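Appel à participation – salariés et anciens salariés de l'atelier Raptis, et riverains des ruelles voisines

Depuis le mois de mai, une partie des tournées entre les entrepôts de Raptis se fait avec un petit chariot autonome, baptisé Stirnska par l'équipe qui l'a mis au point. Ceux qui poussaient les diables et conduisaient les triporteurs ont vu leur journée changer : moins de charges à tirer, davantage de surveillance, de nouveaux gestes, et parfois le sentiment un peu étrange de suivre une machine sur un chemin que l'on connaît par cœur. C'est ce changement que nous aimerions comprendre avec vous, en prenant notre temps et autour d'un bon café. 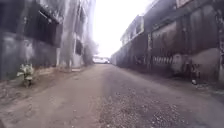 Nous cherchons 19 personnes pour une étude qui s'étendra sur deux mois. Il n'est pas nécessaire d'aimer les robots, ni de s'y connaître en informatique ! Nous serions même très heureux d'entendre celles et ceux que le projet agace, inquiète ou laisse froids – vos remarques comptent autant que les autres, et Babita Bisht, qui mènera les entretiens, a toute la patience du monde.

Ce que nous vous proposerons :
– un entretien individuel d'une heure, sur votre métier avant et depuis l'arrivée du chariot ;
– deux tournées à pied avec un opérateur, où vous direz à voix haute ce que vous regardez et ce que vous feriez à sa place ;
– un atelier collectif, le mardi à 17 h 30, pour discuter des horaires, de la formation et des postes.
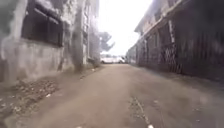 Les tournées à pied nous tiennent particulièrement à cœur. Un livreur qui a de l'expérience lit le sol sans y penser, et ce savoir-là ne figure dans aucun manuel. Une bande de feuilles sèches et de petites pierres au pied d'un mur, une fissure au milieu du passage, une voiture blanche tout au bout de la ruelle : qu'est-ce qui vous ferait ralentir, vous écarter, attendre ? Dorian Tessier notera vos réponses, et elles serviront à revoir les consignes données aux opérateurs.

Les heures passées avec nous sont payées comme des heures de travail pour les salariés, et indemnisées au même taux pour les autres. Rien de ce que vous direz ne sera transmis nominativement à la direction. Prévoyez de bonnes chaussures.

Pour vous inscrire, laissez votre nom et un numéro de téléphone à Aliki Deligiannis, au bureau des plannings, ou passez la voir le matin avant 10 h.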